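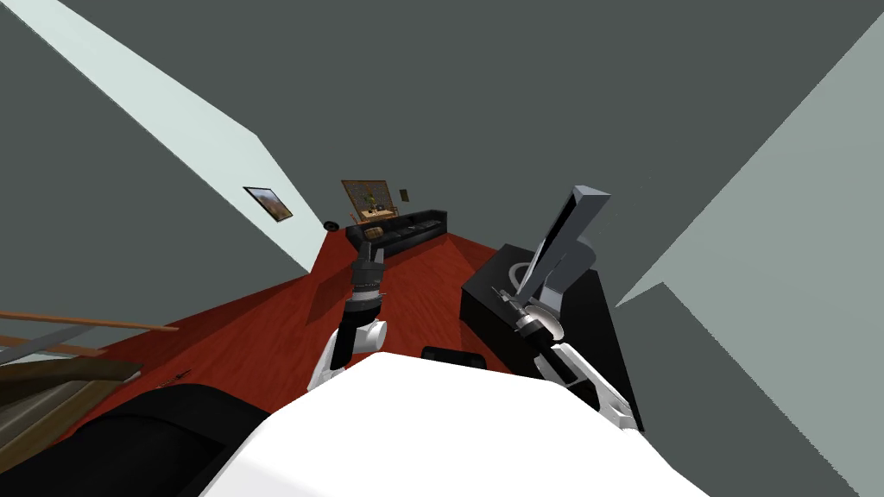
Fig. 1. Living room with sofa (computer rendering).

Furnishing and Domestic Space, Unit 3
The sitting room and its main seat
Notes for the seminar group of Jessie Kerr

1. What we discuss in this unit

Last time we spoke about the kitchen and how it took over many tasks of the old hall. Today we move to the sitting room. Please keep in mind that the word itself is not very old in ordinary homes. In many small houses one room served for cooking, eating, work and sleep, and a separate room for sitting was a sign that the family had some money.

2. The parlour

The parlour was the best room, and often the coldest one, as the fire was lit there only for guests, for holidays or for a funeral. The good chairs stood along the wall. Children were not welcome. When we read the Durkmont letters you will see that the writer complains of this more than once: the family pays for a room and then lives in the kitchen.

3. From the wall to the middle

A chair against the wall must be carried to the place where it is used. A heavy sofa stays where it is, so the room has to be arranged with the sofa in mind. First it faced the fire. Later it faced the radio, and then the television. Compare the two plans of the Urnier house in your reader, and mark on each plan the shortest way from the door to the window. On the second plan you must walk behind the seat.

4. Depth and posture

A shallow seat keeps the back straight and the feet on the floor. A deep seat invites a person to lean back or to pull up the legs. Older people often find it hard to stand up from a deep and low seat, a point which Rory Semple will take up in his talk in November.

5. Terms to learn

Settee: a seat for two or more persons, with back and arms, usually more upright than a sofa.
Settle: a wooden bench with a high back, often placed near the fire.
Suite: a sofa and chairs sold together in the same cover.

6. For the next meeting

Read the chapter by Shearer up to page 10. Draw a plan of a sitting room you know well and write 2 paragraphs on who sits where. The Eden plans are in the department office; please return them the same afternoon.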